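End Effector Working Group
Minutes, April meeting
Location: Murkora building, upstairs meeting room
Called to order: 9:00 a.m.

Present: Gizella Mészáros (chair), two representatives from Mnguni, the Lestari integration team, bench staff. Sulteo joined by phone from item 3 onward.

1. Minutes of the previous meeting

Accepted with one correction. Under "Controllers," the sentence saying the new firmware had been installed on both arms should say it had been installed on the right arm only. The left arm was updated the following week.

2. Actions carried over

Spare tendon kits: ordered, not delivered. Supplier has given no date. Stays open.

Cable covers for the floor: quote received, approved at the meeting. Closed.

Written procedure for emergency stop during two-arm work: draft circulated. Lestari asked that the procedure name the person holding the stop button before the arms are powered, and not leave it to whoever is nearest. Agreed. Gizella will change the draft and post it at the bench.

Loan agreement with Mnguni for the second hand: signed. Closed.

3. Hand comparison, progress

The comparison covers the five-finger hand and the two-jaw gripper, both on the same arm model with the same controller. The task list has 9 tasks. Each is run with both end effectors by the same operator, and the order is switched partway through so that practice does not favor one of them.

Bench staff reported 240 trials logged so far. The can, bottle and tray tasks are complete for both end effectors. The soft bag task is complete for the gripper and still under way for the hand.

Points raised:

– The two-jaw gripper is faster on the can and the bottle. The operators were in agreement on this and the times support it.

– On soft bags the gripper tends to pinch a corner and lose it when the arm lifts. The hand holds more of the bag but takes longer to close, and the operator often has to reopen and try again.

– On small cups the hand was set too strong at first. The grip limit was lowered and the early cup trials were thrown out. Mnguni asked that the discarded trials be kept in a separate folder with the old limit written in the notes. Agreed.

– Sulteo asked whether the times include homing. They do not. Timing starts at the operator's first motion command and stops when the object is released.

Sulteo also asked for the raw joint logs in addition to the summary sheet. Lestari has no objection if the file names are cleaned up first. See actions.

4. Tool use tasks

The group discussed the second part of the list, in which the hand holds a tool and does something with it. The drum task was added at the last meeting because it needs a firm hold on a thin round handle and a controlled contact at the far end of it.

Lestari explained the scoring. A trial counts if the stick stays in the fingers for the full sequence and the tip lands on the drumhead each time. Rim hits are recorded separately. Loudness is not scored.

Mnguni objected to leaving loudness out, saying that a light touch and a hard strike put very different loads on the thumb joint. After discussion it was agreed that motor current at the thumb would be recorded and reported beside the score, without changing the score itself.

The gripper can hold the stick but has no way to adjust the angle once it has closed. Bench staff proposed running the gripper with the stick handed over at a fixed angle. Gizella said that this would make it a different task and it should be reported in its own table. Agreed.

The following photo of the drum setup was shown to the group. 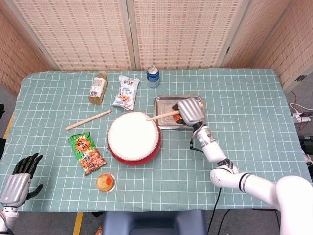
Drum task setup. Right hand holding one stick, tip on the drumhead; second stick on the table.

It was asked whether the other objects should be cleared from the table during drum trials. Lestari would like them left out on the table, as the same layout is used for the picking tasks and the camera software has to cope with it. Mnguni would like a clear table for at least one set. The group settled on both: one set with the objects out and one set with only the drum and sticks. The objects used in each set are to be listed in the log.

The steel tray was discussed briefly. Reflections from it have caused the depth reading to drop out in some picking trials. Bench staff will try a matte mat inside the tray and compare. The tray itself will not be replaced before the comparison is finished.

5. Cameras

The head camera gives the operators a good view of the table but the hand often covers the object at the moment of contact. A wrist camera was tried on the gripper and the operators liked it. There is no mount yet that fits the five-finger hand without touching the wrist cable.

Sulteo offered to print a mount if Mnguni sends the wrist drawing. Mnguni will check whether the drawing can be shared.

Until there is a mount for both, the wrist camera will be kept off the gripper so that the comparison stays even.

6. Controllers

Lestari reported a short delay between the glove and the fingers when logging is turned on at the full rate. Logging to a local drive cleared the problem in a first test. A longer test is planned.

Gizella asked that no controller settings be changed in the middle of a task. If a change is needed, the task starts over.

7. Budget

A figure of $2000 was approved for replacement finger pads, the tray mat and printing material. Anything beyond that comes back to the group.

8. Actions

Gizella Mészáros: revise emergency stop procedure and post at the bench.
Bench staff: finish soft bag trials with the hand; test mat in tray; list table objects in the drum logs; chase the tendon kits.
Lestari: clean up file names and send joint logs to Sulteo; add thumb current to the drum report; run the longer logging test.
Mnguni: confirm whether the wrist drawing can be released.
Sulteo: print wrist camera mount once the drawing arrives.

9. Next meeting

Friday, same room and same start time. Drum results to be first on the agenda if the clear-table set has been run by then.

Minutes taken by bench staff. Corrections to the chair before the next meeting.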